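Teaching a Robot to Sort the Wash

By Silvana Assunção
10/31/20

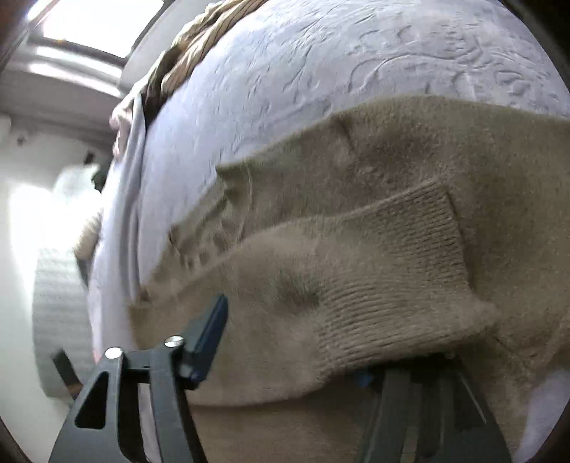 How does a robot learn to pick up clothes if no one writes rules for it?

It copies people. Someone does the job by hand with a gripper that has a camera on it, and a program learns to match what the camera saw with how the gripper moved.

The Metville group behind a project called Harka has been working this way since January. Their first plan was to steer a robot arm by remote control, and it was slow going. A good operator could get through 20 grasps in the time a person with a hand-held gripper did 100. The arm also had to stay in the lab, where every pile of laundry came out of the same few bins.

With the hand-held tool, 12 people recorded grasps at home. They were asked to leave the laundry as they found it. A knit sweater lying against a patterned blanket is a hard case, as the software has to work out where one piece of cloth stops and the next begins. Ribbed cuffs help a little. Long folds in a plain white cloth can look like edges when they are only folds.

The set now holds 1,710 grasps. Trained on all of them, the program, called Asa, picked up a single item more often than the version trained on lab piles alone. It did best on knits. Thin sheets remain a problem, and it still tends to grab two layers at once when they lie flat together.

The group's next test, at the Guthrie laundry, will use piles from homes that were not in the recordings. Towels go first.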